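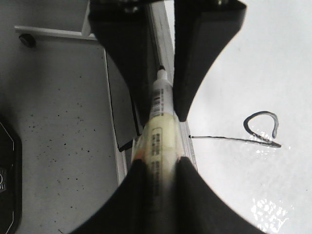
Labels that stay on (and come off when you want)
3 min read

Did the whole pantry last weekend, writing this down before I forget what worked.

Jars first. Soak in hot water with a squirt of dish soap, 10 minutes, then scrape with an old gift card. Sticky stuff left over? Cooking oil and baking soda, rub, rinse. Don't bother with the hair dryer, took forever.

Dry the glass all the way before you put tape on. I mean it. Damp glass and the corner lifts by morning.

Masking tape for anything you refill a lot. Flour, rice, oats. Tear it, write it, done. Write BEFORE you stick it down, much easier on a flat counter than a round jar.

Freezer is different. Regular tape falls off in there, so put it on while the container is still room temp and press hard at the edges. What it is plus the date, nothing else. I had three tubs of "soup" and one was gravy.

Permanent marker on plastic lids - rubbing alcohol takes it right off. Cotton ball, few seconds. On old scratched lids you get a gray shadow, whatever.

Store markers flat or tip down, cap clicked. Mine kept drying out standing up in teh mug.

Spices: label the lid if they live in a drawer, the side if they're on a shelf. Took me way too long.

Bins from Pevell, the 600 ml ones, stack fine. The 700 ml ones don't fit under my middle shelf so measure first. Will redo the spice drawer in October and add whatever I learn, proably more about cumin than anyone needs.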